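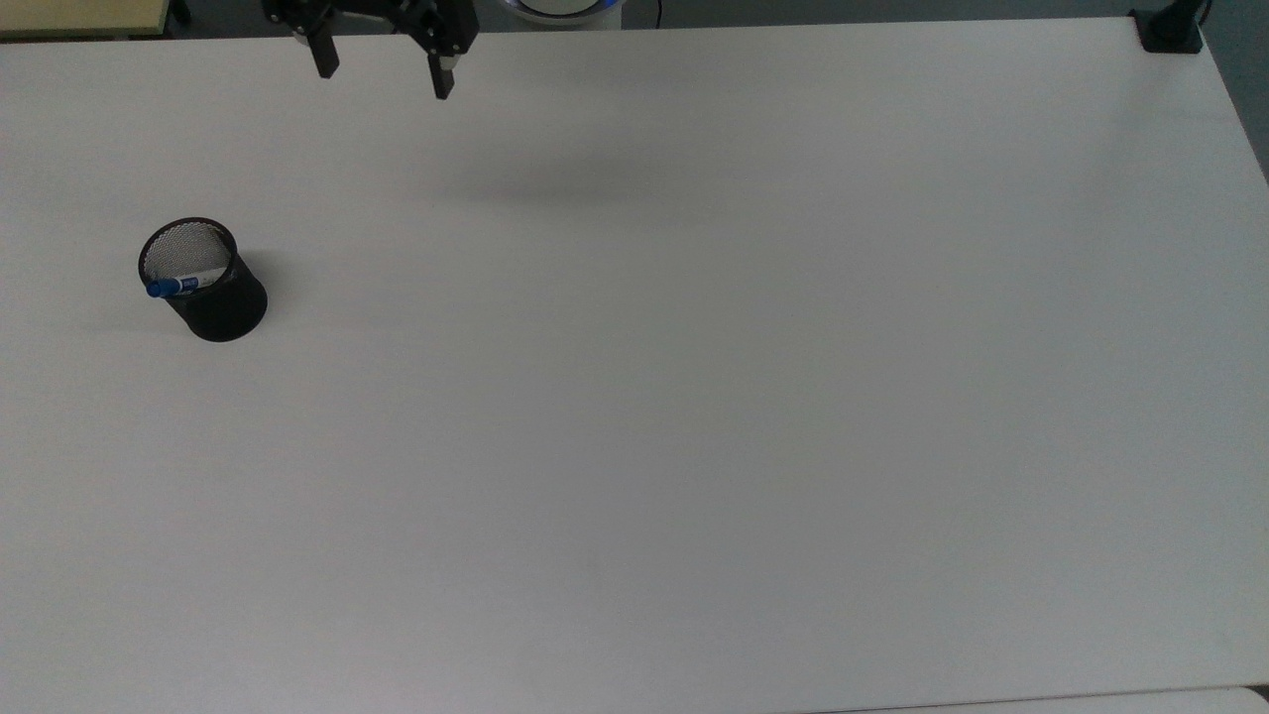
The big white table, Sunday afternoon

Sunday, October 31, 2021

I have been thinking about tables all day, which I suppose is what happens when you spend a whole April and then a whole summer eating off your lap. The white one is finally clear, or as clear as I am ever going to get it, and I keep wandering back in with my tea just to look at all that plain smooth top. It has such a quiet sort of color, a white with a little coolness in it, and the light goes softly gray toward the sides. I had forgotten it looked like that under the mail.

And oh, the mail! I filled 4 grocery bags with paper this morning. There were 27 seed catalogs in there, and I know because I stacked them up and counted them out loud like a child with pennies. I kept the one from Tudodar with the beans in it and let the rest go. The warranty for the old heater turned up too, inside a Lytvynenko bakery bag of all places (I must have put it there to keep it safe, and so I did, for years). I sat on the floor and read it front to back before I threw it out.

After that I went over the top with warm water and a drop of dish soap, then again with a dry towel — slow circles, the way I was taught, though I have never been sure it matters. My shoulder is letting me know about it tonight. I meant to drive over to Pranstead for new felt pads for the legs, but it got to be three and I was still in my slippers, so the pads can wait until next week.

What I can't settle is what goes on it now. I would love to lay out the quilt pieces and leave them there for days without anyone needing to eat supper on top of them. Then again it would be awfully nice for company, and I do owe people a good meal or two. Maybe quilting until Thanksgiving and company after.

I bought two bags of candy and only eight children have come by so far, all of them before dark and very polite. One more cup of tea and I'll turn off the porch light. I still have to find where I put the good scissors.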